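# Simulated robot opens some doors and gets stuck on others. Is our class project too ambitious?

**Posted by Noura Tannous** in Student Projects > Simulation

Hello everyone! I hope this is the right corner of the site for this. I help out with an after-school robotics club, and this term our students are doing the Voscombe door challenge, where a robot in a simulated house has to get itself from one room to another through closed or partly closed doors. We don't have the budget for a real arm (we barely have the budget for snacks), so everything happens on the computers in the lab, and I have to say the kids took to it much faster than I did.

Their controller is called Grotley, after a hamster. It was trained on 700 practice runs, and when we tested it at the end of June it looked wonderful. It walked right up to the door, took hold, pulled, and went through. Then one of the students loaded a different house from the same set and it all fell apart. It reached for the wrong part of the door, closed the fingers on air, and then drove politely into the wood until the timer ran out.

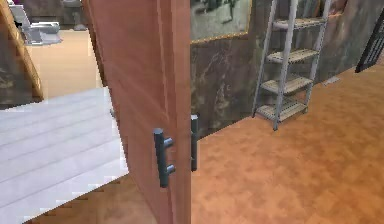
My students think the trouble is the training, and they want to double the number of runs and leave the computers going overnight. I have a feeling it has more to do with what they practiced on. Nearly all of the 700 runs used doors like the one with the upright dark bar on it, the kind you can pull from either side, and the kids wrote their reaching code around that bar. They measured where it sat, they told the wrist how to turn, and they were so proud of it that I didn't like to ask what would happen with any other kind. The rooms vary a great deal too, with stairs in one spot and shelves in another, but I don't know whether that matters to the robot or only to me.

So I suppose I have a few things to ask. Should I let them run the longer training and find out for themselves? Is there some simple way for beginners to handle more than one kind of handle? And how do you grade something like this, when the first half works beautifully and the second half doesn't? We have one more showcase before the summer break and I'd love for them to have something to show that they feel good about. Thank you in advance, and sorry for the long post!

---

**suvavon_lab_mom**

Oh, I enjoyed reading this, because we went through the very same thing last year and I still remember the groans. Please don't feel bad about it. Your kids have built something that works on one kind of door, and plenty of grown-up teams would be happy with that much.

I'd say no to the overnight run, or at least not yet. If nearly everything it practiced on had a bar, then another 700 runs with bars will give you a robot that is very, very good at bars. What helped us was going back and sorting the practice doors by handle before training anything. We gave each student a kind to look after. It took two meetings, and it was a bit dull, and a couple of them complained the whole way through, but once they had the list they could see for themselves how lopsided it was. Then we made a smaller set, 350 runs, with the handle types mixed evenly, and that one did better in new houses than our big one ever had.

I'd also have them save a view from the robot's camera whenever it gets close to a door, and look through them together on the big screen. Ours had been reading printouts of numbers for weeks and getting nowhere. With the pictures up, they started shouting things out right away. I pulled up one of ours to show you the sort of view I mean:
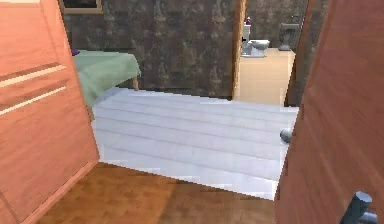 *Gripper view at an open doorway, with a round knob on the right-hand door.*

A knob like that needs a completely different approach from your bar. With the bar you can come in from the side and close the fingers around it, and a little error up or down hardly matters. With a knob you need to be lined up pretty squarely, grip it, turn the wrist, and keep hold while you back away, and our students had left out the "keep hold" part for an embarrassingly long time. We ended up with two separate little routines and a first step that only decides which one to use. It's not elegant, but twelve-year-olds can understand it and fix it, and I think that counts for a lot.

As for the rooms, ours did get thrown off by the floors in one house, so I wouldn't rule it out. Try the same door in a few different rooms before you decide.

For grading, we give half the marks for the notebook. A student who can tell me why the robot missed has learned more than one whose robot happened to get through. I'd let them show both at the showcase, the bar door first so they get their applause, and then the one that fails, with somebody explaining what they plan to change. Parents love that, and they ask much better questions! Do come back and tell us how Grotley gets on.

---

**mertens_17**

check the wrist limits before you retrain anything. if they set the wrist up for a vertical bar they may have capped how far it turns, and then no amount of training will turn a knob. took us 17 tries to notice. it was one line in the settings file

---

**Noura Tannous**

Thank you both so much! I checked the settings file during lunch and there is indeed a limit on the wrist, with a comment next to it in one of my students' names saying "do not touch." I'm going to let them find it themselves tomorrow. We'll do the sorting as well, and I've already promised that whoever gets the knobs can name the new routine.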